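Notebook > Workshop > Small instruments > Toy drum

Sunday, January 7, 2024

Red drum, sticks and strap 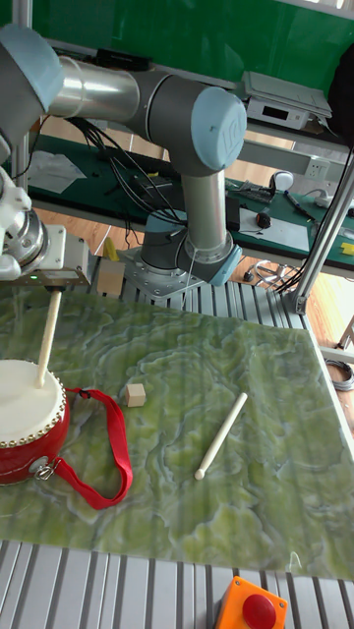 Does the strap have to come off before anyone plays the drum on a table?
Leaving it on is fine, as long as the loop is pulled well out to one side and no part of it is caught underneath. I tried it with a bit of webbing tucked under the shell and the whole drum rocked, which made every second hit sound like a knock on a cupboard door.

So, on to the day's fiddling. I've been calling this one the Teko drum because that's the label on the shelf, and I'm too far in to change it now. It's a cheerful little thing! The red body and the brass-coloured studs make it look like it marched out of a Christmas window, and I like it more than I expected to.

Sound notes. Dead centre is dull and a bit papery. Halfway to the rim is my favourite (brighter, with a bit of ring left over), and right near the studs it goes thin and clicky. I did 22 taps at each spot and wrote the best ones on the back of the Destholm sheet, so look there before redoing it.

Sticks: we have 2 and they ought to stay together. One kept rolling last time, so park the spare on a diagonal, well clear of the strap. Wooden cube stays out on the green marble-patterned top as well, please don't put it back in the blocks tub.

Still to do: check the strap clasp again (it felt stiff to me), and try a folded tea towel under the drum to see if the table buzz goes away. I'd also love to hear it beside the Csizmadia one, if that ever comes back from Wikport. April, they reckon. We'll see.

Recent entries
Tea towels, felt and other things under drums
Csizmadia drum, packing list for Wikport
Relabelling the instrument shelf
Wooden blocks, sorted at last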